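Sallico wrist collar, seven months in

I've owned three versions of the Sallico breakaway collar now, if you count the one I broke on purpose, and I'm more excited about it than anyone should be about a ring that goes between a robot arm and whatever is bolted to the end of it. If your arm spends its day poking into desktop computers, go get one. Then read the part about the reset, please, before you run anything overnight!

Some background. We take apart and rebuild old office towers at Clelix, a small refurbishing shop, and one bench has an arm that does the boring bits: memory in, memory out, cables moved to one side, that sort of thing. The collar is meant to let go when the tool hits something harder than it should. You set the release with a dial (mine sits at 16, the scale goes to 55), a spring-loaded plate pops out of its seat, a little switch opens, and the arm stops. Simple, all mechanical apart from the switch, and you can hear it go from across the room.

Installation took me most of a Saturday morning, mostly because I wanted to redo the cable clips while I was in there. The screws are decent, the drawing in the box matches the part, and there's a spacer for older flanges that I didn't need. I tested it with a foam block, then a wooden block, then an empty case nobody wanted. Every time – pop, stop. I loved it.

And then in January it didn't stop.

The arm was reaching into a tower for a memory pull. It came in too low, caught the drive cage, and the collar popped exactly as it should. Lovely. Except the plate fell back into its seat by itself as the arm sagged, the switch closed again, and the controller took that as an all clear. It carried on with the job, with the tool sitting crooked, and pushed a slot until the board cracked. I was standing right there and still needed a second to understand what I was looking at before I hit the red button. No fingers in there, thank goodness, but there could have been.
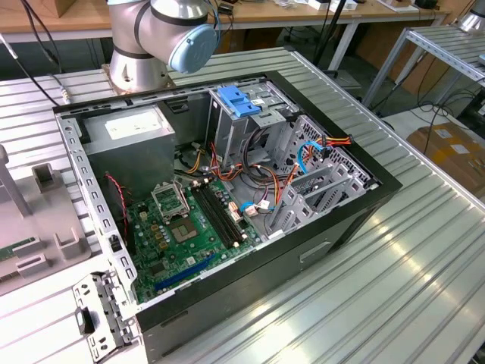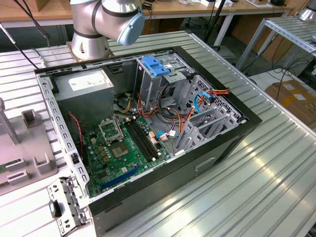 The fault comes down to one setting. Out of the box the collar ships in what the manual calls quick return, where closing the switch again clears the stop, and the other mode, hold, is on page 7 in a gray box I had skipped. A machine that hovers over the back edge of a tower, with a drive cage and its blue latch standing up in the middle of the case, has plenty of chances for a clumsy touch that lifts off again a moment later. Quick return is the wrong mode for that kind of work. Hold keeps the stop on until a person walks over and presses reset, and that is what you want anywhere near people or parts you care about.

Switching over is easy. Move the jumper, power cycle, and wire the reset button somewhere you can't reach without seeing the bench. I put ours on the far post. Then do the foam block test again and push the plate back by hand while you watch the controller. If the arm so much as twitches, something is still wired the old way.

I wrote to Sallico and got a real answer in two days. They said the next batch will ship in hold, and they sent a replacement plate I hadn't asked for, which was kind. I'd still like a sticker on the thing itself.

How has it been since? Great! I ran 162 jobs after the change and wrote down every trip. It let go seven times, all of them fair: a cable bundle in the way, a case set down a bit skewed on the table, one where I had typed the wrong offset. Each time it stayed stopped until I came over. The dial hasn't drifted and the seat still looks clean.

Before this I used the Dasumham pad, which is softer and cheaper and wears out at the corners, and I borrowed an Engelbrecht sensor ring for a couple of weeks. The Engelbrecht is clever and catches much lighter touches, but it wants its own box and its own software, and for slow work on scrap-grade towers I couldn't justify it. If you handle anything fragile, or people share the table with the arm, look at that one first.

Small gripes: the dial has no lock, the switch cable is too short for a long arm, and the reset button in the kit feels like it came off a toy. I swapped mine for a bigger one.

Would I buy the collar again? Yes, I already have, for the second bench. Jumper moved before it went on.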